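Kitchen jobs are the next lesson at Pritlow

The hardest part of teaching a robot to clear a table might be the bit where you do it yourself, again and again, and try not to rush.

That is how the days go at the Pritlow workshop, where a small team from Plekex has started recording everyday kitchen jobs by hand. People hold a gripper, pick things up with it and put them down again, and the recordings become practice material for a robot arm that will have a go at the same jobs later in the year.

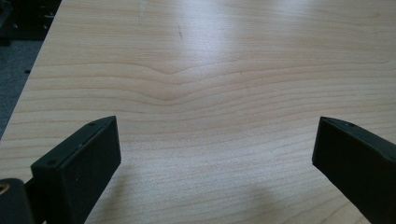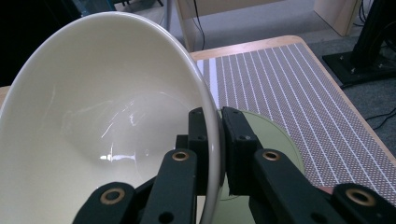
The hand-held gripper over a bare tabletop, first picture, and closed on the rim of a bowl above a pale green plate, second picture.

The project is called Plusard, and it's a lovely thing to watch. The person doing the teaching never types in a position or a path. They just do the job, with the gripper standing in for their fingers, while a camera mounted on the tool records what it sees. One go at a job is a demonstration, and the team wants plenty of them before any learning starts.

Ľubica Kubíček runs the sessions and does a good share of the demonstrations herself. She came to the work from a background in remote control, where she spent years steering arms through a pair of joysticks from the other side of a window.

“With the joysticks I was always a little bit behind the arm,” she said. “You push, it moves, you correct it. With this in my hand I feel the bowl touch. I know I've got it before I look.”

Plekex hasn't given up on remote control. Its people still use it for jobs where a hand can't safely go, and for checking what an arm does with a skill once it has learned one. For tableware, though, the hand-held tool has won everybody over. The same person who might record 16 good demonstrations in a morning by remote control can get through 44 with the gripper, and still have enough energy left to talk about it at lunch (they do talk about it at lunch, at length).

Bowls are the current favourite, partly for how awkward they are. A cup can be grabbed across its body and a plate can be slid to the edge of a table, but a big bowl is too wide for two fingers to reach around. So you go for the rim, with one finger on the inside and one on the outside, and then you have all of the weight hanging off to one side of your grip. Anyone who has lifted a full mixing bowl by its edge will know the feeling in their wrist.

The demonstrators are asked to treat the bowl the way they would at home. Some tip it a long way over before they lower it. Others keep it nearly level and come straight down. Kubíček wants both kinds, and she is firm about it.

“If everybody copies me, the robot learns my habits and gets stuck the first time a bowl is turned the wrong way,” she said. “I want the left-handers. I want the people who change their minds halfway.”

Changing your mind halfway is welcome, as it happens. A demonstration where someone misses the rim, backs off and tries again goes into the collection with a note beside it, so that the arm has some idea of how to get out of trouble. What does get thrown away is a recording where the gripper's view is blocked for too long, or where the person stops to chat in the middle of a lift. That last one is more common than you might think!

Each demonstration is kept short. You bring the gripper in, take hold, move the item to its new spot, let go and back away cleanly. Backing away counts as part of the job, and new people nearly always forget it. They open the fingers, feel pleased with themselves and whip the tool out to the side, and an arm that learned that habit would be knocking dishes over all day long.

Speed is the other thing newcomers struggle with. Our hands are quick, and an arm trying to follow them at full pace can't always keep up. The team's advice is to move as if you were carrying soup to a guest. It works a treat, and after a day or so most people have slowed down without having to be reminded.

There's a fair bit of care behind the scenes as well. The fingers are checked before every session to see that they open and close evenly, and the screws get a turn if anything feels loose. A stiff gripper makes for stiff demonstrations, Kubíček says, and she can spot one on playback from across the room.

Haddad, which runs shared kitchens for community groups, has asked to see the first results and has offered one of its own kitchens for a trial. Its interest is in the dull end of the evening, when the meal is over, everyone is tired and there are dishes on every table. The trial is pencilled in for December and will start with 2 jobs only – lifting a bowl off a table and setting it down on a plate. If those go well, cups and trays will be next.

Nobody on the team is promising a robot that can do the washing up. The arm hasn't yet been given a single bowl, and the first tries will be made slowly, with a person standing by the stop button. But the recordings are piling up nicely, and playing several of them back to back is oddly gripping. You start to see how many different ways there are to do something you've done every day since you were a kid.

Over 25 people have had a turn with the gripper so far, among them several who had never been near a robot before. Kubíček says they often do better than the experts, who tend to think too hard about what the machine would like.

“I tell them to forget the robot and look after the bowl,” she said.

Sessions at Pritlow carry on through the winter, and the team is keen to hear from people who'd like to try their hand at it. No experience is needed, and left-handers will get an especially warm welcome.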